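The bowl by the kettle

I gave up on coffee bags last December. We'd had one of those weekends with a full house, and every time I wanted a cup I was wrestling with a foil pouch that had lost its clip, folded over three times and wedged behind the porridge oats. (The clip turned up in the cutlery drawer. Of course it did.) So I tipped what was left into a wooden bowl, stuck it next to the kettle and thought, well, that'll do until Monday's shop.

It's still there, or its contents are, many refills later!

Now, I know what some of you are already muttering, because my friend Parveen Lashari muttered it to my face. Beans go stale in the open air. They do, and she's right, and she runs a café counter so she ought to know. Her own beans live in a Fortin tin with a lid so tight I once had to hand it back to her unopened. But I only put out what we'll drink in a day or two, and the rest stays sealed in the cupboard. For two people that's 60 grams at a time, give or take a greedy morning, and I can't say I've tasted any difference between the first cup and the last.

What I have noticed is the smell. You come down half asleep, you scoop a handful, and the whole kitchen wakes up a bit before you do. I'd forgotten coffee could do that before it even got near the water.

If you fancy trying it, go for a bowl with a good thick rim, something you can grab with one hand while the other is on the grinder. Mine came from Magdolna Bíró, who turns wood in a shed at the bottom of her garden and sells under the name Jilunari. I paid 12 pounds for it because it was a second, although I've never found the fault. She told me to wipe it out with a dry cloth between fillings and never, ever let it soak. Coffee beans are oily things, the dark roasts especially, and the oil gets into the wood. I do a proper clean every 10 days or so, a barely damp cloth and then an afternoon on the windowsill.

Keep it away from the hob, too. I had mine right beside the back ring to begin with and the beans were getting a steam bath every time I did pasta. It has moved along to the plain end of the worktop now, next to the mugs, and everyone who visits sticks their nose in it. 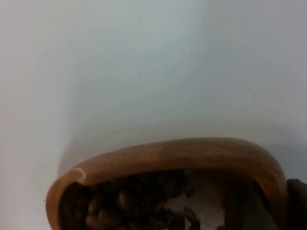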